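Tivisik 水切りラック TR-2 レビュー 二段式、トレー排水、耐荷重の実測

流し台の右脇に置く水切りラックを、前に使っていた一段式からTivisikのTR-2に替えた。購入は8月、以後毎日使っている。本稿では寸法、組み立て、排水、荷重、錆、清掃の順に記す。比較対象として、同じ棚に並べて売られていることの多いJanentの折りたたみ式を併用した。いずれも自費購入である。

■ 構成

箱の中身は、上段バスケット、下段バスケット、左右の脚、受けトレー、排水口、箸立て、ゴム足、六角レンチ。説明書は二つ折りの紙が一枚で、日本語訳の質は良くない。「排水口は傾ける方へ」とだけあり、どちらが低くなるのかは図を見て判断することになる。トレーの裏面に矢印の刻印があるので、実物を見ればわかる。

材質は表示によれば本体がステンレス、トレーがポリプロピレン。ステンレスの鋼種は箱にも説明書にも書かれていない。この価格帯では珍しくないが、塩分のかかる場所に置く製品なのだから書いてほしい項目である。

■ 組み立て

脚に下段を差し込み、ねじを締め、上段を載せてまた締める。所要時間は14分だった。ねじ穴の位置は合っており、叩いたり曲げたりする必要はなかった。ただし最初から一本ずつ本締めすると、最後の穴がずれて入らない。全部を仮締めしてから水平な台の上で本締めするのが順当で、説明書にこの手順の記載はない。

付属の六角レンチは短く、上段の奥側のねじでは柄がバスケットの線材に当たる。四分の一回転ごとに差し直すことになるため、手持ちのボールポイント型を使った。普通の工具箱があるなら付属品は無視してよい。

本締め後、左右に揺すってみると、上段がわずかに動く。脚と上段の接続が片側一点で、回転方向の拘束が弱い。食器を入れた状態では重みで落ち着き、日常の使用で気になる揺れはない。

■ 収容量

下段は皿立てと平らな部分に分かれている。皿立ての間隔は平皿にちょうどよく、深さのある鉢を立てると隣の溝を一つつぶす。我が家の標準的な夕食二人分、つまり平皿、飯碗、汁椀、小鉢、コップ、箸、それに片手鍋までは一度に収まる。フライパンは載らないことはないが、柄が手前に出るので通路側の人間が引っかける。

上段はコップと椀の置き場と考えるのがよい。線材の間隔が広めで、猪口や離乳食用の小さな器は傾いて倒れる。Janentの折りたたみ式は線材が細かく、この点では優っている。底にシリコーンの網を敷けば解決するが、網は別売で、敷くと乾きが遅くなる。

箸立ては外掛け式で、左右どちらにも付く。底に穴が開いており、水はトレーの上に落ちる。細い竹串は穴を抜けるので、横に寝かせるしかない。

■ 排水

水切りラックの評価はここでほぼ決まる。TR-2のトレーは片側に向けて傾斜しており、低い側の先端に回転式の排水口が付く。手前、左、右の三方向に向けられる。

試験として、計量カップで700ミリリットルの水をトレーの高い側から流し、流し台に落ちずに残った分を乾いた布巾で吸って、布巾の重量差を量った。天板が水平な状態では残水は少なく、排水口の継ぎ目の段差に薄くたまる程度である。トレーの中央に水たまりはできない。

問題は天板のほうが傾いている場合である。古い集合住宅の台所では、天板が流しと逆の方向に下がっていることがある。トレーの傾斜は緩く、天板の逆勾配で簡単に打ち消される。我が家でも設置した当初は水が奥に残った。奥側のゴム足の下に薄いゴム板を挟んで解消している。高さ調整のできるゴム足が付いていれば不要な作業であり、次の型での改良を望む。
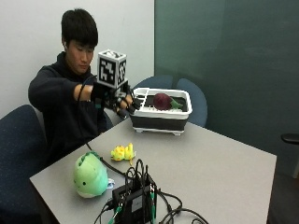 排水口は流し台の縁からどれだけ出せばよいか。
先端が縁を越えて流しの内側に入り、落ちる水が縁を伝って戻らない位置まで出す。縁の手前で止めると、表面張力で水が排水口の裏に回り、天板側に垂れる。

排水口の裏には水切り用の細い突起があるが、高さが足りず、流量が少ないときは効かない。一滴ずつ落ちるような状態で裏に回りやすいので、設置後に一晩置いて、朝、天板が濡れていないか確かめるとよい。

■ 荷重

公称の耐荷重は上段、下段それぞれに記載があるが、試験条件は示されていない。静荷重か、均等に載せた値か、一点に集中させた値かで意味が変わる。販売元に問い合わせたところ、返信は定型文で、内容は箱の表示と同じだった。

代わりに、上段へ水を入れた保存容器を順に載せ、中央の線材のたわみを定規で読んだ。食器を隙間なく並べた程度では、たわみは2ミリに収まる。容器を下ろすと元に戻り、目で見てわかる変形は残らなかった。土鍋と鋳物鍋は試していない。上段に重いものを載せると重心が上がり、トレーの上でラックごと滑るおそれがある。重いものは下段に置くべきだろう。

知人のRami Hijaziは同じ型を飲食店の裏で使っている。使用の頻度が違うので家庭の参考にはしにくいが、彼の個体では下段の皿立ての溶接が一か所外れたという。外れたのは端の線材で、皿をまとめて押し込む側にあたる。私の個体ではまだ起きていない。溶接部を見ると、端だけ溶け込みが浅いように見える。保証は家庭での使用に限られるため、店で使う場合は対象外になる。

■ 錆

使用開始から毎週、溶接部とねじの頭を拭いて確認した。線材の表面に錆は出ていない。ねじの頭の六角穴の中に、茶色い点が一つ出た。拭くと取れたので、もらい錆か、ねじの材質が本体と異なるかのどちらかだと思われる。磁石を近づけると、線材には付かず、ねじには付いた。磁性だけで鋼種は決められないが、本体とねじが同じ材料でないことは確かである。

対策としてねじをステンレスの市販品に替えた。特殊な寸法ではなく、金物店で手に入る。改造にあたるので、保証期間中は元のねじを保管しておく。

塩素系の漂白剤はステンレスにもよくない。説明書には禁止とあるが、文字が小さく、裏面の下端に書かれている。トレーは漂白しても差し支えないとあるので、外して単独で漬ければよい。

■ 清掃

トレーは前に引き出せる。上に食器が載ったままでも抜けるが、手前に排水口を向けていると先端が縁に当たるため、まず横に回してから引く。深さが浅く、流しで全体を洗える。

汚れがたまるのは排水口の回転部である。溝に白い水垢が付き、放置するとぬめりに変わる。排水口は引っ張れば外れる構造で、外して古い歯ブラシでこする。私は週に一度行っている。外すときはやや固く、濡れた手では滑る。乾いた布で挟んで回しながら抜くとよい。

水垢にはクエン酸の薄い水溶液を使った。浸してしばらく置き、水でよく流す。研磨剤入りのスポンジはトレーに細かい傷を付け、そこに汚れが入るので使わない。

Janentの折りたたみ式は可動部が多く、蝶番の中まで洗うことができない。収納できる利点と引き換えになる部分で、出しっぱなしにするならTR-2のほうが衛生を保ちやすい。

■ 寸法についての注意

通販の商品ページに載っている幅は、箸立てと排水口を含まない本体だけの値である。箸立てを外掛けし、排水口を横に出すと、その分だけ広がる。吊り戸棚の下に置く場合は高さも見ておく。上段に背の高いコップを伏せると、我が家では戸棚の扉の下端すれすれになった。

設置場所の奥行きが足りないときは、縦向きに置いて排水口を手前に出す方法がある。安定はするが、下段の皿が取り出しにくくなる。Kakakhelの細型はこの用途を想定した製品で、店頭で見た限り脚の作りはTR-2より太い。使用していないため、これ以上は書かない。

■ 部品の入手

排水口とゴム足は単品で買える。Trakariの通販に在庫があり、排水口は送料を除いて118円だった。バスケットの単品販売はない。溶接が外れた場合は、保証で対応されなければ全体の買い替えになる。

問い合わせ窓口の担当者Marwan Qudah氏によると、トレーは旧型と共通で、旧型用の在庫も使えるとのことだった。旧型は排水口の色が違う。機能に差はない。

■ 評価

排水と清掃性は良い。荷重は家庭用として足りる。ねじの材質と高さ調整のない足は減点とする。小さな器が多い家、天板の傾きが大きい家には勧めにくい。平皿と椀が中心で、ラックを常設するなら選んでよい製品である。

追記:ゴム足のうち一つが、トレーを引き出した際に外れた。接着ではなく差し込みなので、押し込めば戻る。紛失した場合の単品の品番は、説明書ではなく箱の側面に印刷されている。箱を捨てる前に控えておくこと。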